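Merndale 현장 자동화 게시판 > 잡담/토론

제목: 빨래 개기, 이제 기계한테 맡겨도 되는 수준인가요

소규모 세탁 공장에서 일합니다. 수건하고 시트는 접는 기계가 따로 있는데 티셔츠, 반바지, 아이 옷처럼 모양이 제각각인 물건은 전부 사람이 갭니다. 사장님이 양팔 로봇 얘기를 꺼내셔서 현장에서 써 보신 분들 의견을 듣고 싶습니다. 바구니에서 꺼내고, 펴고, 접고, 쌓는 데까지가 한 공정입니다.

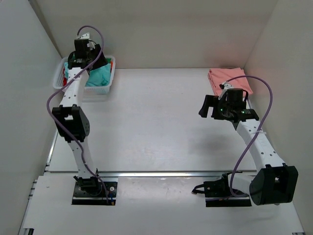
글쓴이 건조기옆자리 | 금요일 오후 | 추천 3 | 댓글 펼침

저희 물량은 하루 4,000장이고 그중 수건이 제일 많습니다. 문제는 나머지입니다. 업체 설명으로는 Plerurura 팔 두 대에 Akl 제어 프로그램을 얹으면 섞인 빨래도 된다고 합니다. 시연은 봤습니다. 잘 접긴 하는데 느렸습니다. 티셔츠 한 장에 3분 걸렸고, 중간에 한 번 놓쳐서 처음부터 다시 폈습니다. 우리 반에서 손이 느린 편인 저도 그보다는 한참 빠릅니다.

그래도 밤에 불 꺼 놓고 돌릴 수 있으면 얘기가 다르지 않나 싶어서 글 올립니다. 견적은 아직 안 받았습니다.

롤러청소당번
밤에 혼자 돌린다는 전제부터 다시 보셔야 합니다. 저희도 Skaltside 공장에서 비슷한 걸 시험했는데 접는 동작보다 꺼내는 동작에서 더 많이 멈췄습니다. 바구니 안에서 옷이 서로 감겨 있으면 한 장을 집었는데 두 장이 올라옵니다. 그러면 팔이 공중에서 기다리다가 정지하고, 누가 가서 풀어 줘야 다시 움직입니다. 무인으로 돌리려면 멈췄을 때 물건을 버리고 다음으로 넘어가는 규칙이 있어야 하는데 저희가 시험할 때는 그게 없었습니다.

다림질은사양
저는 반대 의견입니다. 윗분 말씀은 공급 쪽 문제지 로봇 문제가 아닙니다. 앞에서 한 장씩 떼어 주는 장치만 있으면 꺼내기는 해결됩니다. 사람이 던져 넣은 바구니를 그대로 주고 알아서 하라는 게 무리한 요구입니다. 시트 접는 기계도 투입은 사람이 합니다. 그걸 두고 자동화가 안 됐다고 하는 사람은 없습니다.

롤러청소당번
@다림질은사양 한 장씩 떼어 주는 장치 값이랑 자리는 누가 냅니까. 글쓴이가 적은 공정은 바구니에서 꺼내는 것부터입니다. 그리고 사람이 떼어서 펴 주기까지 하면 그 사람이 그냥 접는 게 빠릅니다. 접는 시간보다 펴는 시간이 더 깁니다.

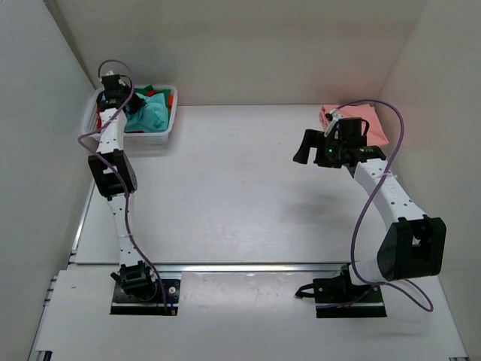
저희가 기록해 둔 것도 있습니다. 100장을 섞어서 넣고 옆에서 지켜봤는데, 소매가 뒤집힌 옷과 얇은 안감 있는 옷에서 거의 다 막혔습니다. 면 티셔츠만 넣으면 훨씬 낫습니다. 그런데 면 티셔츠만 골라 넣는 일도 결국 사람이 합니다. 양말은 아예 빼고 했습니다.

건조기옆자리 (글쓴이)
답변 감사합니다. 양말은 저희도 뺄 생각이었습니다. 혹시 작업대 크기나 높이는 어느 정도로 잡으셨나요? 그리고 집게 손가락이 옷감을 상하게 하지는 않는지도 궁금합니다. 시연 때는 새 옷만 쓰더라고요.

볼트두개더
작업대 얘기가 나와서 적습니다. 기계 정비 쪽이고 세탁은 잘 모릅니다. 크기는 제일 큰 옷을 펼쳤을 때 두 팔이 다 닿아야 하니까 옷 기준이 아니라 팔 기준으로 잡습니다. 넓다고 좋은 게 아닙니다. 팔이 끝까지 뻗은 자세에서는 힘도 정밀도도 떨어집니다. 접은 걸 쌓는 자리와 바구니 자리까지 그 안에 들어가야 해서 생각보다 금방 좁아집니다. 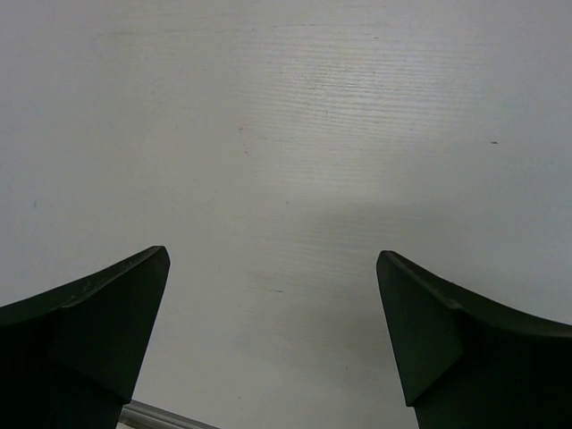

집게는 힘보다 끝 모양이 중요합니다. 평평한 바닥에 붙어 있는 천을 집으려면 끝이 얇아야 하고, 얇으면 바닥에 거의 닿을 만큼 내려가야 합니다. 높이를 조금만 잘못 잡아도 천 위를 그냥 스치거나 바닥을 누릅니다. 이렇게 끝이 뾰족하게 모이는 손가락이 천에는 맞다고 보는데, 윗면 모서리에 희끗하게 쓸린 자국이 있는 것처럼 표면에 흠은 생깁니다. 저라면 손가락을 소모품으로 보고 견적에 여벌을 넣어 달라고 합니다. 옷감 손상은 손가락 끝이 거칠어졌을 때부터 걱정하시면 됩니다. 손톱으로 긁어 봐서 걸리면 가는 게 맞습니다. 바닥판도 마찬가지입니다. 흰 판은 카메라로 옷 윤곽을 잡기 좋지만 흰 옷이 올라오면 골치 아픕니다. 호텔 물량 받으시면 그것부터 물어보세요.

다림질은사양
흰 옷 얘기는 인정합니다. 저희도 그것 때문에 회색 판으로 바꿨더니 이번엔 회색 운동복이 안 됐습니다. 조명을 옆에서 주니까 좀 나아졌습니다.

그래도 저는 지금 들이는 쪽에 한 표입니다. 전부 맡기자는 게 아니라 면 티셔츠 같은 한 품목만 떼어 주고, 느려도 계속 돌리면 됩니다. 사람 손은 오후만 되면 느려지는데 기계는 아침하고 똑같습니다. 처음부터 사람 속도랑 비교하니까 답이 안 나오는 겁니다. 저희는 작업복 대여 쪽이라 같은 옷이 계속 들어와서 조건이 좋은 편이긴 합니다.

세제냄새
집에서 쓸 물건 찾다가 들어왔는데 여기서도 결론이 안 나는군요. 저는 개는 건 안 해 줘도 되니 널어 주기만 해도 사겠습니다. 젖은 옷은 더 어렵겠죠?

볼트두개더
@세제냄새 젖은 천은 무겁고 서로 붙어서 더 어렵습니다. 대신 덜 미끄러져서 집는 것 자체는 쉬울 때도 있습니다. 가정용은 값도 값인데 팔 두 대 세울 자리부터가 없습니다. 개는 쪽은 양팔이 필요합니다. 한쪽이 밑단을 잡고 다른 쪽이 소매나 옆선을 당겨야 주름이 펴지는데, 한 팔로는 당기는 대로 옷이 따라옵니다.
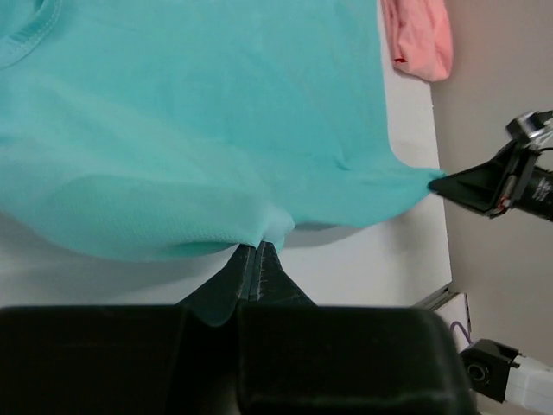
건조기옆자리는 위 답글을 읽고 사장님께 품목을 하나로 줄여서 시험해 보자고 말씀드리겠다고 적었다가, 아래처럼 글을 고쳤습니다. (게시판 수정 표시)

> 일단 면 티셔츠만으로 시험을 요청하기로 했습니다. 새 옷 말고 저희 공장에서 나온 걸 바구니째 들고 갑니다. 멈춘 횟수랑 사람이 손댄 시간을 따로 적어 오겠습니다. 흰 옷도 섞어 가겠습니다.

롤러청소당번
바구니째 들고 가는 건 잘하시는 겁니다. 업체에서 미리 펴 놓겠다고 하면 못 하게 하세요. 그리고 접은 다음에 쌓는 것까지 꼭 보세요. 저희는 접는 건 통과했는데 쌓을 때 아래 장이 밀려서 다시 손댔습니다. 저는 여전히 아직 이르다고 봅니다. 수건 기계 한 대 더 놓고 사람을 섞인 물량 쪽으로 돌리는 게 당장은 쌉니다.

다림질은사양
수건 기계 더 놓을 자리가 있으면 그 말도 맞습니다. 자리 없는 공장이 더 많습니다.

건조기옆자리 (글쓴이)
저희는 자리가 애매합니다. 건조기 옆 통로를 비우면 들어갈 것 같은데 거기가 지금 카트 세우는 곳이라서요. 시험하고 나서 이 글에 이어 적겠습니다.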